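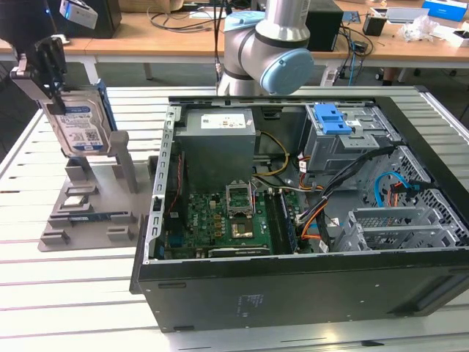
I spent most of a Tuesday evening with the Cillonus Robotics Club, and I went in expecting kids' stuff. You know, line followers, a claw game, maybe something with a trash can lid for armor. What I got was a group of community college students trying to teach a robot arm to take a PC to pieces. The patient is a Dell tower lying on its side with the panel off, the CPU socket standing open and empty, and a robot gripper is holding a hard drive, a Western Digital with a blue plastic rail along one edge. I've swapped drives in machines like that with my own two hands and sworn the whole time, so I was impressed before anyone had explained a thing to me.

The club meets at the Plosano campus, up a flight of stairs and past a vending machine that ate my dollar. They're getting ready for the Aguirre Challenge, a regional student contest that changes its theme every year. This year it's take-apart work. Teams get a used desktop computer and a time limit, and their robot has to pull out as many reusable parts as it can and park them neatly without wrecking anything. A perfect run is worth 100 points. Drop a part and you lose some. Touch the robot yourself and you lose a lot (I asked what "a lot" meant and got a group wince).

The neat parking turns out to be a project all by itself. Next to the computer sits a gray 3D-printed plate with slots and raised blocks on it, and I'm told the team has fought over that plate more than anything else this year. The first version was too tight. The second was so generous that parts leaned over like tired commuters. They print a new one whenever somebody wins an argument, and the losers get stuck scraping the print bed. I loved hearing them go at it! One student wanted every slot a hair wider at the top, another was sure that would let small boards tip, and they drew on a napkin for ten minutes before asking me to move my coffee.

Their control software is called Pukura, and please don't ask me where the name comes from, because I got four different stories. It's student-written from the ground up, and it keeps a record of every attempt the team makes. The log stood at 2,916 when I visited. I scrolled back through some of it and it's wonderful reading. The early entries are mostly one word long, and I can't print most of those words here. Later on they get careful and a little proud: "rail cleared latch, tilt less next time." Then a whole week of "why."

What surprised me was how much of the work is plain old patience. I figured they'd be typing furiously like people in movies. Mostly they stand around with their arms folded, watch a slow move, mutter, change one number and run it again. Drives are the favorite job because they're a nice solid shape to hold on to. Memory is the one everybody dreads. The clips at the ends want to be pushed and the module wants to be lifted, and if you do those in the wrong order you get a creak that makes the entire room suck its teeth. Cables are worse. Cables don't stay where you left them, and a computer has a lot of them.

Money is tight, as it always is with clubs. The practice computers come from the college's surplus sale, and dues are $200 a year per member, which sounds steep until you hear what a replacement set of gripper fingers costs. They ran a bake sale in January. I'm told the lemon bars carried it.

I stayed later than I meant to – they'd started a full practice run and I wanted to see it through. People stopped talking. Somebody held a stopwatch. I found myself leaning to the left, as if that would help the arm get around a bundle of wires, and when I looked over, half the team was leaning too.

They scored it at the whiteboard afterward, argued over 2 points for a crooked module, and decided to go again after pizza. I had a train to catch. The contest is in the spring, spectators get in free, and I've already asked for the weekend off.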